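**Demo collection, quick update** (5 Dec 2025)

Short one this time, the upload is still running and I want this out before lunch.

Count first. 710 good demos on the Jevard kitchen set as of this morning. Another 153 in the reject folder, and most of those are fixable, so please don't delete anything in there. Target was higher. We lost most of Tuesday to a relabel that had to be done twice.

Microwave is the big one right now. Door open, door closed, cup in, cup out. Open is nearly done. Closed is way behind, everybody likes recording open. If you're picking tasks off the sheet, pick closed.

What keeps landing in rejects:

- Markers out of view. Both grippers, whole take. If you twist your wrists in toward your stomach the head camera loses the cubes and the pose track goes to garbage. Turn your feet instead.
- Starting too early. Hold still, grippers open, 2 seconds. Then go. The Benítez script looks for that pause and when it can't find it the clip gets cut in a dumb place.
- Dragging the door by its top corner. Works for a person, the policy learns it and then slips off every time. Middle of the door edge please.
- Talking to somebody halfway through and drifting. Just stop the take, say "bad", start over. A bad take costs us nothing if it's marked bad.

Also: we want mess-ups that get fixed. Missed the door, backed off, got it on the second try, great, keep it, tag it `recover`. We have around 60 of these and the last training run clearly wanted more. It gets to the door fine and if the first grab misses it just sort of hovers there. Don't fake them though, the fake ones look fake and they train badly.

Start positions. Too many takes from square in front. Come in from the left, come in from the right, stand a half step too far back. Move the microwave too, turn it on the table, and leave the rest of the room however it is. Please stop tidying up before a session. The Delport set was collected in a spotless room and the model trained on it fell apart the first time somebody left a chair out.

Cables. The black ones off the grippers run down to the floor, so walk the path once before you put the rig on. Strain on the conector shows up as dropouts in the finger width signal, and we don't catch it untill the merge.

Sign-up sheet for next week has open slots in the mornings, afternoons are full. New people do one practice block first, it doesn't count toward the total. Bring a sweatshirt with sleeves you can push up, loose cuffs get in the fingers.

Geltard drawers and the fridge door start in January. Task wording isn't final. If you have opinions about what counts as "open" for a drawer put them in the doc now, not in the review.

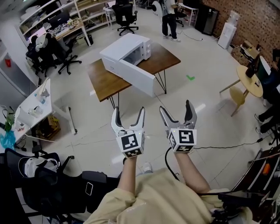

**Manipulation Data Team** | Collection Room Notes

Microwave block, door open. Next count goes out when the reject folder has been sorted. Questions in the collection channel, not by email please.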